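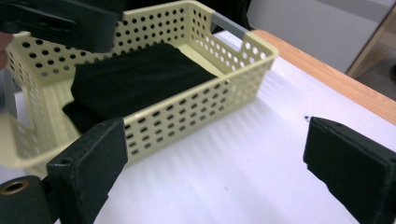

Re: One plastic basket per person for folded clothes, does it last?

clandosstead
Tried this in June with 4 baskets, one each. Two weeks later it was a heap again. The holes are nice for air, I guess, but a basket doesn't fold anything for you. Why would yours go better?

bestum_5
Mine has. One black thing folded flat on the bottom and you can still see the floor of the basket next to it. Put in less. Six shirts, tops.

clandosstead
Six shirts is a suitcase. I own more than that. And black on black on black, good luck finding the right one at 6 in the morning.

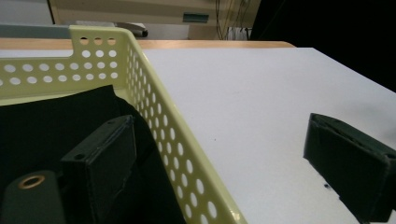 Rainer Harms

Not convinced either. Cloth leaning up against the sides like that is how mine start, and then I stop folding at all. Low walls don't help. I went back to a drawer.

bestum_5
A drawer hides the mess, so you're just not looking at it. With holes on every side I can at least tell what's in there from across the room.

Rainer Harms
You can tell it's black. I'll keep the drawer.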